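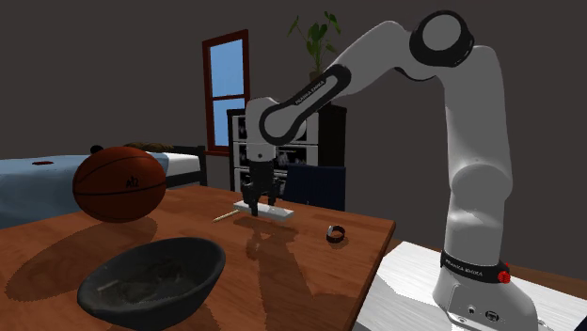 Jahangir Uddin asked before we started this morning whether the returns bench would still have two people on it by the summer, and if so, what the second one would be doing. He said he'd rather hear it from us than read it on the board. I told him I didn't know yet. He said that was the answer he had last time.

March, Zistside workshop, started 8.15

Plenow, returns bench for Clostetti. Simulation work only today, nothing run on the floor. Uyên on the control side, me on the task list, Gayan in after ten to go through the handling notes from the bench.

Scene is the mixed table in Sikder. Single Franka arm, two-finger gripper, flat white piece on the table, bowl as the drop target. The ball, the ring and the pencil-like stick stay out as clutter. The bed, window and cabinet came with the room and we left them in. Gayan thinks we should build a proper copy of the bench. I agree, but not this month. We need to know how the grasp behaves first and the room makes no difference to that.

What we are trying to take off people is the lift and place of flat pieces. At the moment whoever is on the left side of the returns bench picks each one up, looks at both faces, and drops it in the tray. Janaka's tally from the bench was 622 pieces in one shift. That was a heavy shift, and he wrote so on the sheet. The looking is the skilled part. The picking up is what makes thumbs sore, and three of the people on the rota have asked to be moved off it at one time or another.

Runs

First batch, 500 attempts, piece flat on the table, orientation varied. Approach straight down. 226 of them ended with the piece gripped across the long side and not released early. Worse than I'd hoped. Most of the misses were the fingers landing on top of the piece and pushing down. Uyên had a look and found the table height in the planner was still from the old scene. Corrected, and logged under the same batch name with a 2 on the end, so please don't mix the two sets when you plot them.

Second batch is running while I write this. I'll put the count in when it's done.

Uyên also tried a lift where the piece is turned upright after the grasp, so that a face can be shown to a camera or to a person. This is the part that matters for the bench. If the arm can hold a piece up with one face showing, and then the other, the person does the looking without doing the picking up. 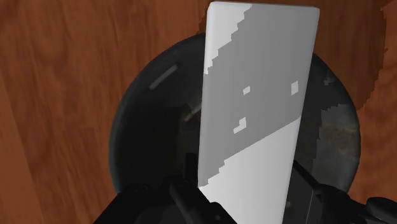 Sikder, upright hold at the gripper, white and grey piece, dark bowl or pan behind. Close view.

Points from the upright hold:

The fingers cover the lower part of the piece in this view. Anything marked down there won't get seen unless we regrip. Ask Clostetti where their labels usually sit. Gayan thinks it varies by supplier.

The lean is small. Probably fine for a person looking, may not be fine for a fixed camera. Uyên to try a slower turn.

Edges in the grey area look stepped in the close view. Could be the texture resolution. Don't use these renders to judge whether a person could spot a scratch. We need real pieces under the bench lights for that.

Grip force is still a guess. In Sikder nothing bends or marks. On the bench some of the pieces are thin and do both.

Notes from Gayan, 10.30

He spent two shifts sitting with the returns bench and wrote down what people do that isn't on the work instruction. Copying the main ones here as his handwriting will not survive the year.

People sort by feel before they look. A piece that is slightly bowed gets put aside straight away, before anyone has turned it over. The arm will lose that. Either we get something out of the finger position when it closes, or the bowed ones go through to the person and they have to catch them by eye, which they say is harder.

They talk across the bench about batches. If the left side gets several bad ones in a row they say so, and the right side starts checking more closely. With an arm on the left there is nobody to say it. A light or a count on the screen might do some of the job. Gayan doubts it and so do I, but it's cheap to try.

They change sides when they get tired. It isn't on the rota, they just swap. If the left side is an arm there is no swap, and one person would be looking at faces for the whole shift. Eye strain is going to be the new sore thumb if we aren't careful. My suggestion is that the second person stays and they swap between looking and repacking. Imtiaz Sultana wants it costed before it goes any further. Fair enough, but I'd like it written down here that the bench asked for it first.

Pace. At present the person sets it. If the arm presents the next piece by itself then the arm sets it, and I think this is the thing people will mind most. Uyên says it is simple to make it wait for a foot pedal or a button. I want that in from the start — not added later after complaints.

11.50. Went down and told Jahangir where we'd got to. Arm lifts and holds in simulation, less than half good on the first batch, fault found, second batch going. I told him about the pedal and about keeping two people on. He asked who decides the second thing. Imtiaz does, with the site manager. He asked if the bench could be in the room for it. I said I'd ask, and I have, no reply yet.

He also asked if he could see it move, so I've said he and anyone off the bench can come up after the afternoon break and watch the replays. Janaka wants to come too. He'd like to see what it does with a piece lying half over another one, and we haven't got that in the scene at all. Added to the list.

Lunch.

14.20. Second batch done. Uyên stopped it early to change the turn speed, so the total isn't comparable with the first. More than 226 good grasps by the time she stopped it, from fewer attempts. The push-down fault hasn't come up again. A few pieces turned in the fingers during the upright lift. All of those were gripped near one end.

To do

Uyên: slower turn, regrip lower and higher, centre the grasp along the long side.
Gayan: label positions from Clostetti, a box of real pieces including bowed ones.
Me: overlapping pieces in the scene, pedal wait in the task file, ask Imtiaz again about the bench being at the meeting.
Janaka: another tally, ordinary shift this time, and mark down each time people swap sides.

Replays left open on the left-hand screen for the bench. Please don't close Sikder until they've been up.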